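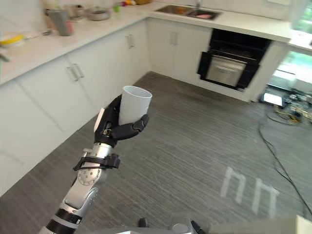
Notebook entry, Sendetis kitchen bay
July 16, 2018

Purpose. To determine whether the Pomow grasp policy, trained on a single cup, transfers to the other items of the sink routine without new demonstrations. The work continues the placement study begun at Brerkdale in early July.

Method. The policy received 800 demonstrations of cup handling, all recorded by teleoperation. No demonstrations of plates or sponges were included. Each trial begins from a fixed base position and ends when the hand opens or the operator stops the arm. The test set consists of 18 trials per item.

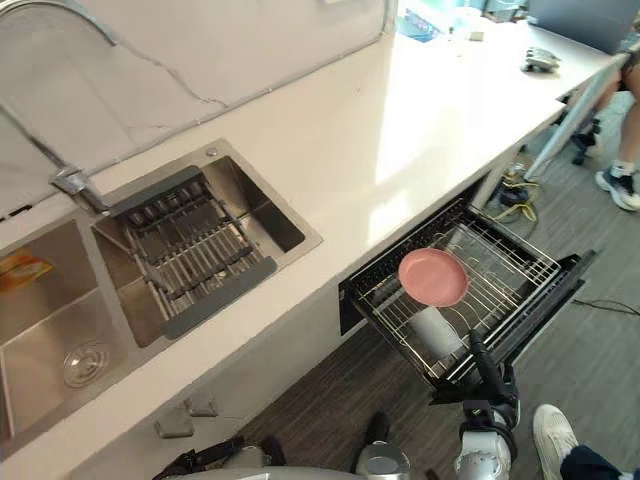 The drawer rack remains the more difficult target. The cup must be lowered between thin wires, and an error in wrist angle tends to appear only at contact. Depth estimates over the wires were noisy in the earlier logs, and the height filter was therefore widened before testing. The old setting is kept in the Henare configuration file for comparison.

Observations and settings

1. Sponge. The hand is commanded to close at reduced force, with the wrist turned toward the base of the faucet. Contact is judged from finger current alone — the vision estimate is not used below the wrist.
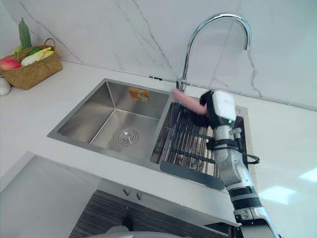 2. Cup to wire rack in the basin. Release height is measured from the top of the rods and not from the basin floor. Reviewers should score a cup that leans against a peg as placed, and one that lies on its side as failed.

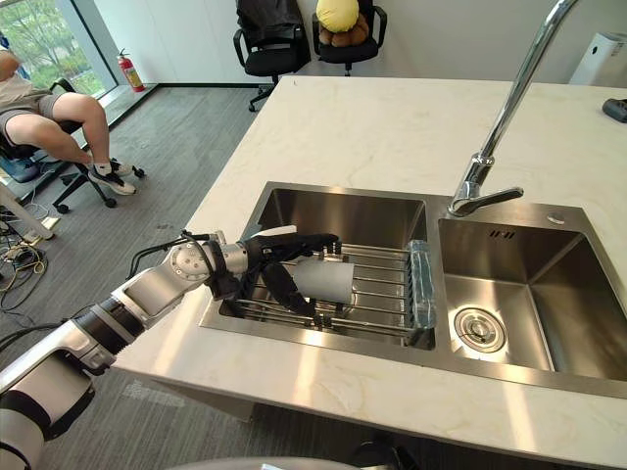
3. Logging. The full record now holds 1,625 episodes, including aborted runs. Aborted runs are to be labeled by cause before any success rate is reported. Two labels in the present scheme overlap (slip and early release) and should be merged.

Open items. Repeat the drawer trials with the old height filter. Confirm that the wrist camera and arm clocks agree at the start of each session.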